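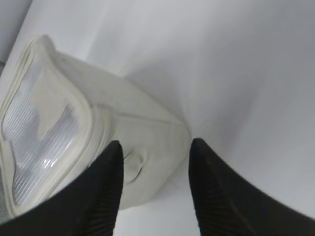
Soft pouch, off-white, with the see-through window

Tallside Mall — the new indoor adventure, is it worth it?

signe_stromberg
Posted 12th July
Hello all. We are planning to visit Tallside Mall with the family and I would like to know if somebody has already tried the Cuvach adventure on the upper floor. I understand that it is a walk-through, with rooms where you must solve something before the door opens. My nephew is 10 and he is a little afraid of the dark. On the website it is written "suitable for all," but this can mean many things.
Signe Strömberg

pullis_mike
We went in June. There is one dark room, the flooded tunnel, and it lasts maybe as long as a song on the radio. The rest is well lit. My daughter held my hand in the tunnel and then wanted to go again. The staff at the entrance can tell you which room it is if you ask.

grumpy_turnstile
I have to disagree with the "worth it" part. They let 14 people in together when we visited. With so many, the two loudest adults solve everything and the children look at their backs. For this price I expect that my kids touch at least one lever.

pullis_mike
We were four in our group, so maybe it depends on the hour. We took the first entry in the morning.

elsa_h
I have done it twice. The first time the group was big and I agree with grumpy, it was not so nice. The second time was much better. I would only say that the story is different depending on which door you choose in the map room, so a second visit is not a waste of money. The left door is easier for younger ones.
Elsa Halvorsen
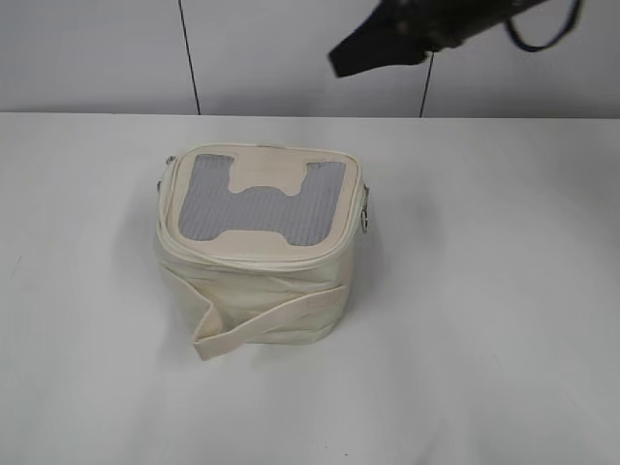 Cream bag, standing with the lid up

grumpy_turnstile
A second visit costs the same as the first, Elsa. There is no discount for coming back, I asked. At Aasen they stamp your ticket and the next time is half.

elsa_h
That is true, and I wish they would do it here also. But Aasen is only one long corridor with screens. I prefer real doors and real ropes, even if I must pay more.

grumpy_turnstile
The screens at Aasen at least work. In Cuvach the last puzzle was stuck and a young man came with a key to open it for us. He was very polite, I give him that.

signe_stromberg
Thank you for all the answers. So I will look for an early entry and ask about the tunnel. One more question — do we have to book, or is it possible to buy at the door? And is there a place to sit for my mother, who will not go in?

pullis_mike
You can buy at the door but then you take the hour that is free. There are benches next to the exit, and from there she can hear everybody scream at the bridge.

signe_stromberg
There is a bridge?

elsa_h
A small one. It shakes a little, but it is very low and there are ropes on both sides. Choose the left door and you will not cross it.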